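Search this site

Course Handout, Unit 6
Small Objects and Shared Supplies: Sorting and Storage in the Workroom

Prepared by Tariq Talpur for students in the Workroom Practice certificate

Purpose of this unit

Earlier units dealt with shelving, labels and the storage of paper. This unit turns to small loose items: markers, clips, chalk, glue sticks and similar supplies that are used by many people in the course of a day. Students should read the handout before the practical session and bring it with them.

Terms used

A "home" is the fixed place to which an item returns after use. A "holding bin" is an open container used only while sorting is in progress. A "stray" is any item found outside its home at closing time. The three terms are used in this sense in all written work for the unit.

Background reading

The Flencombe case, given in full in the course reader, concerns a teaching workroom that stocked 2,000 small items across 9 cupboards. Supplies were ordered twice a year, yet staff often reported that there were no markers to be had. When the cupboards were cleared in November, markers were found in all of them, many behind paper stock. The report recommended a single home for each type of item and a short daily sort. Students should pay particular attention to the section on duplicate orders.

The Rizvi method

The method taught in this course has four stages.

1. Clear. Everything that is not being sorted leaves the working area of the table. Lids, wrappers and scraps are dealt with at this stage.

2. Spread. Items are laid out on the bare surface so that each can be seen. A heap hides broken and mismatched pieces.

3. Divide. Items are placed in holding bins according to one rule only. The rule may be color, type or condition, but it is settled before the first item is moved.

4. Return. The contents of each bin go to their home and the bins are stacked.

Choice of bins

Open plastic bins with rounded corners are preferred for markers and pens. They wipe clean easily and nothing lodges in the corners. Bins of clearly different colors help several people keep to the same rule – a written label may still be added where the group is new.

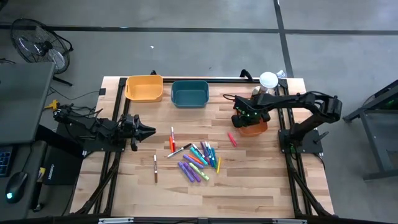

Markers should be capped before they are divided. Those that fail a test stroke on scrap paper are set aside and recorded on the Kondby sheet, and the replacement order is drawn up from that sheet alone.

Practical task

Work in pairs at the Tramell benches. Complete all four stages, then exchange tables with another pair and repeat the task under a different rule. Submit one page stating the rule chosen, any items that were hard to place, and the home assigned to each group. The room closes at 9 p.m., and benches must be clear by then.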